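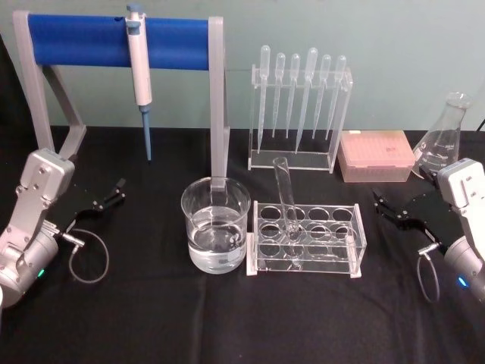 Pressemitteilung: Skelska rät von Wundermitteln gegen Moos im Rasen ab

4. Juni 2021. Wer im Frühjahr einen der vielbeworbenen Moosvernichter gekauft hat, dürfte inzwischen wieder Moos im Rasen haben. Der Gartenbaubetrieb Skelska hat im April auf 18 Kundengrundstücken nachgesehen und hält die Versprechen auf den Packungen für reichlich optimistisch.

»Schwarz wird das Moos schon, das bestreitet keiner«, sagt Geschäftsführer Silvan Sutter. »Aber was soll dort wachsen, wenn der Boden verdichtet ist und die Hecke den halben Tag Schatten wirft?«

Auch vom jährlichen Kalken nach Gefühl hält der Betrieb wenig. Ohne Messung des pH-Werts lasse sich nicht sagen, ob Kalk überhaupt fehlt. Auf einer Fläche von 900 Quadratmetern hatte der Besitzer über Jahre gestreut, obwohl der Boden längst genug davon enthielt.

Eldana Tekleab, bei Skelska für Rasenpflege zuständig, empfiehlt höheren Schnitt, maßvolle Düngung und Nachsaat im Spätsommer. Ob das überall reicht, lässt sie offen: »Unter einer alten Fichte würde ich kein Geld in Gras stecken.«

Das Merkblatt »Moos im Rasen« ist im Betrieb kostenlos erhältlich. Produktempfehlungen enthält es keine.

Pressekontakt: Kalkidan Tamiru, Skelska Gartenbau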